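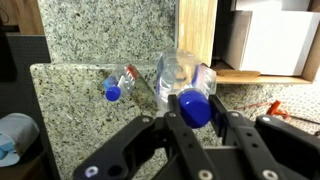
Working Rules for a Robot Arm in a Kitchen

Category: Student Projects / Safety and Good Practice
Reading time: 2 min

Our group at Arnport wrote a short set of rules for students who collect recordings with a robot arm in an ordinary kitchen. The task is to handle water bottles near a stone counter. Before this project, each student had own habits, and the recordings were difficult to compare.

We started from the Kanwood checklist, which has 66 points. It is made for factory cells, so we kept only 11 of them and wrote them again in plain words.

The most important rules are these. Caps must be closed tightly before the arm moves. One person stays at the stop button and does nothing else – also no phone. Nobody reaches between an arm and the counter while the power is on.

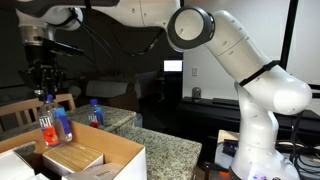
Cables were the point where we disagreed most. The Hoekstra guide asks for a fixed cable channel, but in a home this is not practical. We decided that cables must be checked by hand every 10 recordings, and that the walking side of the room must stay free.

The last rule is about notes. A failed grasp is written down in the same way as a good one, with the start position of the bottle. We still have to agree with the Zikimard group on the wording for a dropped bottle.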